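The Night Bus to Jikisberg

Kanokwan Somboon had bought the ticket for her sister, and her sister had decided not to go. The ticket could not be refunded. It was for seat 17 on the night bus from Rilier to Jikisberg, and it had cost more than Kanokwan made in a day at the laundry. So she packed a bag and went herself.

She had not been to Jikisberg since their father moved there. He had a room over a shoe repair shop called Yazıcı, on the street behind the station. He called on holidays. The calls were short and mostly about weather.

The bus was half full. A man was already in the window seat next to hers, with his coat folded on his knees and a paper bag on top of the coat. He stood up to let her choose.

"I don't mind the aisle," she said.

"I get sick on the aisle," he said. "Thank you."

His name was Ferhat Kozan. He told her this before they were out of the parking lot. He was going to Jikisberg to look at a piano. It was an upright, made before the war, and the owner wanted 2000 for it. He had the money in an envelope inside his shirt. Then he looked as if he wished he hadn't said so.

"I won't tell anyone," Kanokwan said.

"Do you play?"

"No."

"I don't either," he said. "My wife did."

She didn't ask about that. The driver turned the lights off and the heat up. They went through Bevora without stopping, past the grain silos and the closed swimming pool, and then there was just road.

Ferhat opened the paper bag and gave her a boiled egg. He had salt in a twist of foil. She had two oranges and gave him one, and they put the shells and the peels in the same bag. It was past midnight by then. Someone in the back was snoring and someone else kept saying "Paul" in a low voice, and the snoring would stop and start again.

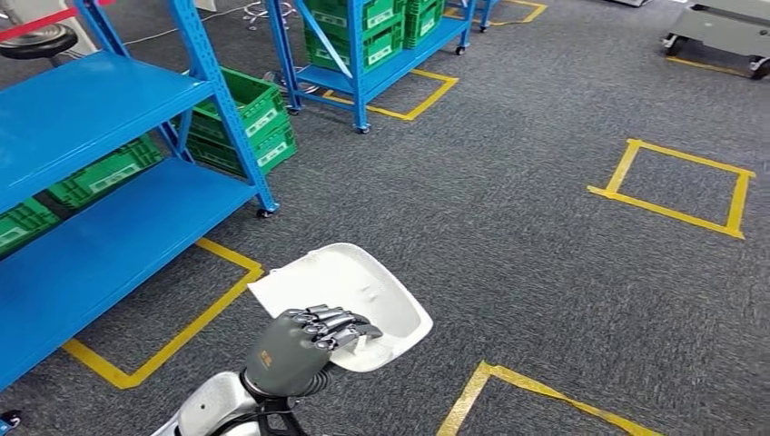 "What's in Jikisberg for you?" he asked.

"My father. He thinks my sister is coming."

"Will he be disappointed?"

She thought about it. Her sister was the one who sent birthday cards. Her sister was the one who had cried at the station when he left, while Kanokwan held the suitcase and watched the clock. She had been nineteen and angry, mostly about the car, which he had sold without asking anyone.

"He'll be surprised," she said.

Ferhat nodded. He peeled his orange in one long strip and held it up to look at it before he dropped it in the bag.

"The man says two of the keys don't work," he said. "Down at the low end. I told him that was fine. She never used those much."

A while later he fell asleep with his hand flat on his shirt, over the envelope. Kanokwan stayed awake. The bus climbed for a long time and her ears hurt. At the top there was a rest stop with one gas pump, and the driver got out and smoked. She got out too and stood by the front wheel in her thin shoes. The air smelled of cut hay. She tried to work out what she would say at the door and got as far as hello.

They came down into Jikisberg when it was just getting light. Ferhat woke up and checked his shirt. He combed his hair with his fingers and asked if he looked all right.

"You look fine," she said. "Offer him less."

"I already said yes."

"Offer him less anyway. Two keys don't work."

He laughed, and then he got off ahead of her and went left, toward the river. She went right. The street behind the station was shorter than she had pictured it. The shop had its shutter down, and next to it was a green door with one bell.

She rang. She heard him on the stairs, slow, one hand probably on the wall. He had always come downstairs like that, even when he was young.

The door opened. He was wearing a sweater she knew.

"It's you," he said.

"She couldn't come."

He looked past her at the street, and then at her bag, and he reached out and took it.

"Your shoes are soaked," he said. "Come up. I have the heater on."

Posted 31/08/2024

3 comments

marlowe_t
I liked the egg and the salt. My grandfather carried salt just like that on every train.

Deb
Did he get the piano? I want to know if he got it for less.

quietreader
The line about the sweater got me. One small thing, I had to go back and check which of them was in the window seat. Will there be another story in September?

Get new stories by email. Enter your address to sign up. You can unsubscribe at any time.

Contact | All stories copyright their authors | Back to top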